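Incidencia: la funda nórdica se mueve y el relleno se acumula a los pies
Alojamiento: Larnamville, dormitorio principal
Abierta por: Guido Rizzi
Asignada a: Pantelis Ververidis
Estado: pendiente de confirmar

09:15 - Guido Rizzi
El huésped avisa de que el edredón amanece hecho una bola dentro de la funda. Ocurre desde que cambiamos al juego nuevo de Drirura. La funda vieja llevaba cintas en las esquinas y con ella no había quejas.

09:40 - Pantelis Ververidis
¿Qué medida tiene el relleno? En octubre llegaron dos tallas mezcladas en el mismo pedido.

10:05 - Guido Rizzi
La etiqueta está borrada. Medido a mano, le faltan 8 cm de ancho respecto a la funda. De largo coincide.

10:30 - Pantelis Ververidis
Entonces es el relleno de la talla anterior. Con 8 cm de diferencia y sin cintas se va a mover siempre. Pasos:
1. Sacar el relleno y sacudirlo.
2. Coser una cinta en cada esquina interior de la funda. Quedan 10 en el cajón de costura.
3. Atar y cerrar los botones.
4. Dejar la ropa suelta para doblar fuera de la cama hasta terminar.

12:20 - Guido Rizzi
Hechos los pasos 1 a 3. El 4 lo dejo para después de comer.

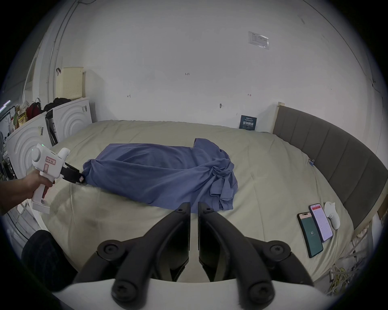 Las cintas ya están cosidas y la funda, cerrada. Falta ver si aguanta una noche de uso. El edredón verde salvia sigue puesto y encima queda la tela azul sin doblar, además de los dos móviles, así que el paso 4 no está hecho. También hay que recoger los cables amarillos del suelo, junto a la cama, antes de pasar la aspiradora.

16:10 - Pantelis Ververidis
De acuerdo. No pidáis otro relleno todavía. Si mañana vuelve a bajarse, lo cambio por uno de la talla correcta. Dejo la incidencia abierta.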